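Sultport to get new ferry link, but the sums look thin

Holidaymakers bound for the beaches at Sultport could have a new way of getting there this spring, if you believe the people selling the tickets. Ferry firm Ritix says it will run a daily boat from Clondau from April, cutting out the long coach ride round the bay.
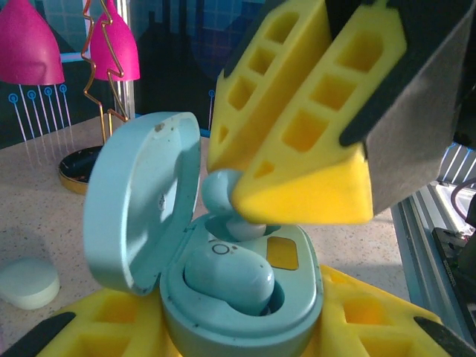
By the Travel Desk, news and deals reporter
25/02/2024

The crossing is billed at 52 minutes. That would be quick for any boat on this stretch of water, and the timetable released so far makes no mention of how long passengers will wait to get on or off. The coach is slower, but it drops people in the middle of Sultport. The ferry will use the old fish quay at Calvo, which is a fair walk from the nearest hotel and has no bus on Sundays.

Ritix says a shuttle will meet each sailing. Asked whether it would be free, the company said details would follow "in due course". The same answer was given when we asked about luggage limits, pushchairs and what happens in bad weather.

The boat itself is said to hold 300 passengers. It has spent the past few summers on a sheltered lake route, and the bay at Clondau is anything but sheltered in early spring. Regular visitors will remember the last operator, which made the same sort of promises, cancelled most of its first month and was gone before the school holidays began.

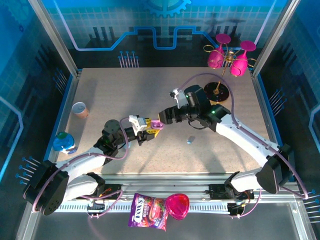
Then there is the price. The headline fare looks cheap enough, but it applies only to midweek sailings booked well ahead, one way, with a small bag. Add a suitcase and a weekend return and the saving over the coach more or less disappears. A family of four may well find they are paying extra for the sea air.

Ritix claims 3319 people have already "registered their interest". Registering means typing an email address into a box on its website — no money changes hands, and the same page offers a prize draw for a weekend away. How many of those names turn into paying passengers is anyone's guess.

Hotels in Sultport are keener. Some have started offering ferry packages with 3 nights' bed and breakfast, although the small print on the ones we looked at lets the hotel swap the boat for the coach at short notice, with no refund of the difference.

There may be a decent day trip in all this, and the view coming into Calvo is a fine one on a clear morning. But anyone with a flight to catch from Clondau would be wise to hold on to their coach ticket until the new service has a few weeks behind it. Bookings open next month.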